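Ollside Community Help
Home and Furniture > Tables and chairs

White cloudy marks on a wooden dining table, sand or not?

Posted by Corinne Park, 6 Dec 2022

Hello everyone. I have a wooden dining table which we bought second-hand when we moved to Hurkmont. The seller told us it was oiled and not varnished, but he was not completely sure, and there is no label underneath. For the first months it was fine. Now there are white cloudy marks near one end, where we put the dinner plates and sometimes the teapot. They do not go away when I wipe them with a damp cloth. I think it becomes a little worse each time I wipe.

I have read very different advice. One page says to use mayonnaise and leave it overnight. Another page says to sand everything with 320 paper and start again. My husband wants to try the iron and a towel. I am afraid of the iron.

The top is brown, the grain is easy to see, and the edge is curved, so I don't know how I would sand the edge evenly by hand.

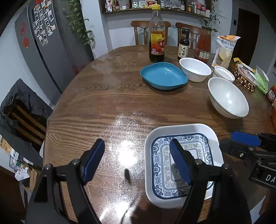 The table, left side, with one of our everyday plates.

What I would like to know is:

How can I find out if it is oil or varnish?
Is it possible to treat only the marked end, or will the colour be different?
Must I stop using the table during this time? We have family coming in January and I would like it to be finished before then.

Thank you in advance for your patience with my English.

ďurica_m

Your English is fine, do not worry. I have repaired some tables for my family, so I can tell you how I do it, but I am not a professional.

First the test. Choose a place which is not seen, for example the underside near a leg, but only if it has the same finish as the top. If not, take a small spot on top close to the edge. Put one drop of water and wait ten minutes. If the drop stays round and the wood does not change, it is probably varnish, or oil that is still in good condition. If the wood becomes darker under the drop, the oil is worn out and the water goes in. In your case I would guess the second, but please do the test.

For white marks on oiled wood I would not begin with sanding. Rub a little of the furniture oil on the mark with a soft cloth, along the grain, and leave it for one hour. Then wipe off everything that is still wet. Often the mark becomes weaker already. If you still see it the next day, use the 320 paper very lightly with the hand, always in the direction of the grain, and oil again. I do 2 thin coats with a day between them. A thick coat stays sticky and collects dust, I made this mistake on my mother's table and had to clean it all with a scraper.

About the colour: the treated end will look darker at first. I would oil the complete top at the end, then the difference is small. For the curved edge, fold the paper over a piece of soft sponge and it will follow the shape.

You can put plates on it after some days, but hot things only after two weeks, and with a mat. Please lay the oily cloths flat outside to dry, or put them in a bucket of water. They can start to burn by themselves if you leave them in a pile.

Vutora

mayo worked on mine. left it overnight, wiped it off in the morning, mark gone. kitchen smelled like a sandwich though

Corinne Park

Thank you both. I did the drop of water near the edge and the wood became dark after a few minutes, so I understand that the finish is worn out there. I will try with the oil first and keep the paper for later. One more thing, is it a problem if I don't know which oil was used before?

ďurica_m

Normally it is no problem if the old oil is dry. Try it on a small place first, wait until the next day and touch it. If it is not sticky you can continue with the rest.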